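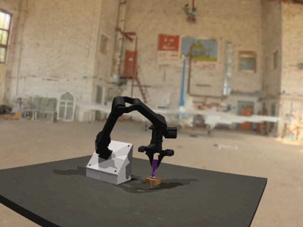 **Ho-yin Yen**
Lecturer, Automation Workshop, Harkby
Course handout, unit 7: The Isto cell, from mounting to first contact

These notes go together with the practical session in April. Please read sections 1 to 4 before you come. Section 5 is for the people who take over the cell after you, and that will be you also, when the next group has finished.

## 1. What we mean by "the cell"

In this course the Isto cell exists two times. There is the bench cell in the workshop, and there is the simulated cell, which runs on the computers in the seminar room. Every program is first run in the simulated cell and only then on the bench. Both have the arm on a wedge base, the wedge on a table, and a small block on the table which we use as the target. The picture at the top is the simulated cell with the piece brought down to the block.

The large hall behind the table belongs to the background. It gives the light and it has no collision shapes, so the planner doesn't know about the walls or the stairs. The table, the wedge, the arm, the held piece and the block do have collision shapes. If you add your own object to the cell, you must give it a collision shape yourself. Last year one group worked for a whole afternoon with a tray that the arm could pass through.

## 2. Mounting and the base frame

The arm doesn't stand upright on the table. The shoulder is fixed to the sloping face of the wedge, so the first axis of the arm is tilted. This has consequences for almost everything that comes after.

We use the following names:

- **Table frame:** lies in the table surface, with z straight up. All target positions are written in this frame.
- **Base frame:** lies in the mounting face of the arm, with z perpendicular to the slope.
- **Tool frame:** lies at the closing point of the fingers, with z in the direction of the fingers.

The transformation between the table frame and the base frame contains a shift and a rotation. Students often enter the shift correctly and leave the rotation at zero. The program will then run without any error message, and the arm will move nicely to a wrong place. Check it with a simple test: command a motion straight down in the table frame and watch the fingers from the side. If the fingers travel on a slanted line, the rotation is missing or it has the wrong sign.

The controller must know the tilt too, in the field *Mounting* and not only in your program. It uses this value to calculate how much torque each joint needs to hold the weight of the arm. With a wrong value the arm sinks a little or rises a little when you release the brakes. On the bench, keep one hand on the stop button the first time you release them.

### Tightening the bench wedge

1. Switch off the arm and wait until the controller display is dark.
2. Let a second person support the elbow. The arm is not very heavy, but it is long, and the weight is far from the wedge.
3. Bring all screws to hand tight.
4. Tighten them crosswise in two passes to 12 Nm, with the torque wrench from the Lam cabinet. Do not use the wrench from the drawer, it has not been checked.
5. Draw a thin paint line over each screw head and onto the wedge. A broken line later shows that the screw has turned.

## 3. The approach from above

For the contact exercise the elbow is kept high. Look at how the forearm comes down from the elbow to the wrist, and how the last wrist section is vertical over the block. We call this the *high elbow* posture. Another posture with a low elbow can reach the same point, but it brings the links near to the table and we don't permit it on the bench.

Choose the posture explicitly. If you only give the position and direction of the tool, the solver is free to select, and it may select differently after a small change of the target. In the Valtetti library, which we use for motion, you write the posture as an argument:

```
seed = posture("high_elbow")
above = block.top.offset(z = CLEARANCE)
move_joint(above, seed)
move_line(block.top, speed = SLOW)
```

The first move is in joint space and may take any path, therefore it must end well clear of the block. The second move is a straight line in the table frame. Never put a joint move as the last one before contact. The tip will follow a small arc and touch the block from the side.

### The held piece

The purple piece between the fingers is held upright, with the wide part at the top and the slim part down. When it is gripped, the point of interest is no longer the closing point of the fingers. It is the lower end of the piece. For this reason we define one more frame:

- **Tip frame:** lies at the lower end of the held piece.

You must switch from the tool frame to the tip frame after the grip and before the downward move. If you forget, the program tries to bring the finger closing point to the top of the block, and the piece is in between. In simulation the piece will jump away or the solver will shake. On the bench, you will hear it.

Also the two fingers of the gripper must be checked for centering. The Isto gripper drives both fingers from one motor, and they should meet in the middle. If one finger arrives first, it pushes the piece to the side and the tip frame is wrong from the beginning. Reinhold Hinrichs, our technician, corrects this in the following way. He closes the fingers on the gauge pin, loosens the clamp on the late finger, lets it come to rest on the pin and tightens the clamp again. You may do this after he has shown it to you once.

## 4. First contact

What do we want to find? We want to know the real height of the block top in the table frame. The drawing gives a height, but the table has a coating, the wedge has a tolerance, and the grip is never twice the same.

Procedure:

1. Go to the point above the block.
2. Set the force reading to zero here, with the piece in the fingers. If you zero it before the grip, the weight of the piece stays in your measurement.
3. Move down in a line with the contact speed.
4. Stop when the vertical force passes 2 N.
5. Write down the height of the tip frame.
6. Move up to the starting point and repeat. Take seven readings.

Use the median of the seven readings. One bad reading is normal, for example when the piece slides a little in the fingers at the first touch. If the readings become lower and lower each time, the piece is being pushed up into the grip. In this case stop, increase the grip force by one step, and begin again from the grip.

A question I receive every year is whether the shadow can be used to judge the distance in the simulated cell. Please don't do it. The shadows around the block overlap with each other and have irregular edges, and when the tip is near, it is very difficult to say if there is still a gap. Read the contact flag in the object list. It is set per pair of objects, so look for the pair *piece/block* and not for *piece/finger*, which is of course on the whole time.

### Differences between simulation and bench

| | Simulated cell | Bench cell |
|---|---|---|
| Height of block top | as in the drawing | must be measured |
| Force reading at rest | stable | moves with temperature |
| Grip | same every time | changes with dirt on the pads |
| Wedge tilt | as entered | as mounted, check with the level |
| Stop after contact | in the next time step | with a short delay |

The last row is the reason why the contact speed is lower on the bench. A program which stops perfectly in simulation will press too hard on the bench if you keep the same speed. Change the constant at the top of the file and nothing else.

## 5. Looking after the cell

**At the start of every session**

- Look at the paint lines on the wedge screws.
- Wipe the table and the finger pads with a dry cloth. No solvent on the pads.
- Run `home` and then `check_down`, which is the straight-down test from section 2.
- Compare the wedge tilt in the controller with the label on the wedge.

**At the end**

- Take the piece out of the fingers. A piece left in the grip overnight marks the pads.
- Drive to the park posture before switching off.
- Write the median height of the block top in the cell book, with your group name.

**When something has been hit**

Please tell it. A collision is not a reason for a lower grade. After any hit, also a soft one, repeat the centering check of the fingers first, then the straight-down test, then the contact procedure. If the new median differs from the last entry in the cell book, don't correct the number in your program. Look for what has moved. In most cases it is the block, sometimes the clamp of a finger, and one time it was the wedge itself, after a group had stored the arm with the forearm stretched out over the table.

## 6. To prepare

Open the simulated cell and set the rotation of the base frame to zero. Run `check_down` and sketch the path of the fingers from the side. Then put the correct value back and sketch it again on the same sheet. Bring the sheet with you.

After that, write the downward move once with the tool frame and once with the tip frame, and note the height at which each program wants to stop. The difference must be the length from the closing point of the fingers to the lower end of the piece. If you get another value, send me the file before the session and I will look at it.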